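스투키스(Stukis) 꾸러미 사업 중간보고
받는 곳: 드리럼(Drirham) 생활지원 담당 귀하 / 보내는 곳: 스테스텐트(Stestent) 포장 담당
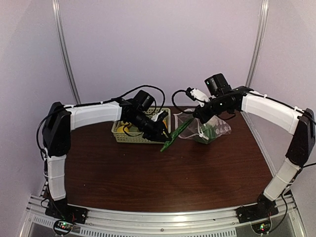

나뭇결무늬 작업대. 바구니와 투명 비닐봉지가 올라와 있습니다.

안녕하세요! 지난번 보고서가 너무 딱딱해서 읽기 힘들었다고 하셔서, 이번에는 제가 평소 말하는 대로 편하게 써 봤어요. 숫자가 급하신 분은 바로 다음 단락만 읽으셔도 됩니다.

목표로 잡은 꾸러미가 400개였고, 지금까지 포장을 마친 게 303개입니다. 그중에서 145개는 벌써 각 가정으로 나갔고, 나머지는 우에르타(Huerta) 창고 선반에서 차편을 기다리고 있어요. 계획표대로라면 이번 보고 때는 포장이 다 끝났어야 하는데 2주 밀렸습니다. 늦어진 사정은 아래에 따로 적었으니 조금만 참고 읽어 주세요.

먼저 포장 쪽 이야기부터 할게요. 처음에는 다들 종이 상자를 쓰자고 했잖아요. 저도 그때는 찬성했고요. 그런데 막상 해 보니 받는 분들이 상자를 열기 전에는 안에 뭐가 들었는지 모르니까 전화가 정말 많이 왔어요. "수세미는 있는데 행주가 없는 것 같다", "우리 집 게 맞느냐" 이런 전화요. 그래서 투명 봉지로 바꿨습니다. 봉지째로 들어서 한 바퀴 돌려 보면 빠진 게 바로 보이니까 검수 시간이 확 줄었고, 문의 전화도 눈에 띄게 뜸해졌어요. 단점이라면 모서리가 있는 물건에 잘 찢어진다는 건데, 주걱이나 집게처럼 뾰족한 건 행주로 한 번 감아서 넣는 걸로 일단 해결했습니다. 예쁘게 감는 데는 아직 소질이 없습니다만(제가 감은 건 딱 보면 표가 나요) 찢어지지는 않더라고요.

바구니는 원래 예산에 없던 물건이에요. 중간에 비품비에서 조금 빼서 샀고, 영수증은 정산 서류에 붙여 두었습니다. 물건을 종류별로 작업대 위에 늘어놓고 봉지에 하나씩 집어넣는 방식으로 시작했는데, 이게 늘어놓다 보면 자꾸 옆 사람 물건하고 섞여요. 한 집에 들어갈 물건을 바구니에 먼저 다 모으고, 목록하고 맞춰 본 다음에 봉지로 옮기니까 훨씬 낫습니다. 손이 한 번 더 가는 건 맞아요. 그래도 다 묶은 봉지를 다시 푸는 일에 비하면 아무것도 아니죠!

작업대도 한마디 하고 싶어요. 짙은 갈색 상판을 고른 건 순전히 제 고집이었는데, 흰 행주나 밝은색 수세미를 올려놓으면 눈에 잘 띄어서 지금은 다들 좋아합니다. 예전에 쓰던 흰 책상에서는 얇은 비닐이 어디 있는지 더듬어 찾아야 했거든요. 다만 투명한 봉지는 어두운 상판에서도 불빛이 비치는 각도에 따라 놓칠 때가 있어서, 새 봉지 묶음은 늘 오른쪽 서랍에 두고 필요한 만큼만 꺼내 쓰기로 했습니다.

이제 늦어진 이야기입니다. 제일 큰 이유는 행주였어요. 주문한 행주가 한 번에 들어오지 않고 나눠서 들어왔는데, 두 번째로 온 묶음이 처음 것보다 크기가 컸습니다. 접으면 두툼해서 봉지 입구가 안 묶여요. 억지로 묶어 봤더니 매듭이 손톱만 하게 나오고, 들다가 풀리고... 결국 더 넉넉한 봉지를 다시 주문하고 기다렸습니다. 그동안 아무것도 안 한 건 아니고, 목록표를 새로 뽑고 창고 선반에 이름표를 붙였어요. 이 일은 원래 마지막 달에 하려던 거라 뒤쪽 일정에서는 조금 벌어 놓은 셈입니다.

두 번째 이유는 제 실수라서 솔직하게 적습니다. 어린아이가 있는 집에는 칫솔을 작은 걸로 바꿔 넣기로 했는데, 제가 목록표를 옛날 걸로 인쇄해서 한동안 어른 칫솔이 그대로 들어갔어요. 다행히 창고에서 나가기 전에 발견했습니다. 해당되는 봉지를 전부 다시 풀어서 바꿔 넣었고, 지금은 목록표 맨 위에 색 줄을 그어서 새것과 옛것을 구별합니다. 옛날 목록표는 다 이면지로 보냈고요.

배송 쪽은 우에르타 창고에서 목요일마다 차가 나가는 걸로 정리됐어요. 처음에는 포장되는 대로 아무 때나 보냈더니 창고에서 난감해하시더라고요. 이제는 수요일 저녁까지 선반에 올라간 것만 싣고, 그 뒤에 완성된 건 다음 차로 넘깁니다. 받는 분들도 "목요일에 온다"고 알고 계시니까 집에 안 계신 경우가 줄었어요. 그래도 가끔 돌아오는 꾸러미가 있는데, 이런 건 다시 열지 않고 봉지 겉면만 닦아서 다음 차에 그대로 태웁니다.

받으신 분들 반응도 조금 전해 드릴게요. 의외로 제일 인기 있는 건 봉지에 같이 넣은 고무줄 묶음입니다. 값도 제일 싼 물건인데요! 과자 봉지 묶는 데도 쓰고 전선 정리하는 데도 쓰신대요. 반대로 병따개는 집마다 이미 있다는 말씀이 많아서, 다음 물량에서는 빼고 그 자리에 행주를 하나 더 넣으면 어떨까 합니다. 이건 품목 변경이라 드리럼 쪽 확인이 필요해요. 가격 차이는 크지 않고, 비교표는 정산 서류 뒤에 끼워 두었습니다.

돈 이야기도 짧게 할게요. 재료비는 계획한 범위 안에 있습니다. 봉지를 다시 주문하면서 포장재 항목이 조금 넘쳤는데, 종이 상자를 안 사게 된 돈으로 메웠어요. 같은 항목 안에서 움직인 거라 별도 승인은 필요 없다고 알고 있지만, 혹시 제가 규정을 잘못 읽었다면 꼭 말씀해 주세요. 운송비는 차를 주 1회로 묶은 뒤로 오히려 여유가 생겼습니다. 남는 돈을 어디에 쓸지는 아직 손대지 않고 두었어요.

앞으로 할 일은 이렇습니다.
남은 꾸러미 포장을 마치고, 선반에 있는 것부터 순서대로 내보내기.
작은 봉지 남은 것을 다른 데 쓸 수 있는지 알아보기. 위생용품만 따로 담는 속봉지로 쓰자는 의견이 지금은 제일 유력해요.
받으신 분들께 드릴 짧은 설문지 다듬기. 지난번 초안은 질문이 너무 많아서 저부터 중간에 포기했습니다.
포장 순서를 종이 한 장으로 정리해서 작업대 옆에 붙이기.

마지막으로 부탁드릴 게 있어요. 병따개를 빼는 건은 다음 주문 넣기 전에 답을 주시면 정말 좋겠습니다. 주문이 들어가고 나면 반품이 안 되는 품목이라서요. 그리고 다음 보고는 12월에 드리는 걸로 되어 있는데, 설문 결과까지 같이 넣어서 보내도 괜찮을지 알려 주세요. 따로따로 두 번 보내는 게 편하시면 그렇게 하겠습니다.

스테스텐트 포장 담당 드림

덧붙임: 정산 서류는 같은 봉투에 넣었습니다. 바구니 영수증은 글씨가 흐려서 복사본을 하나 더 붙였어요.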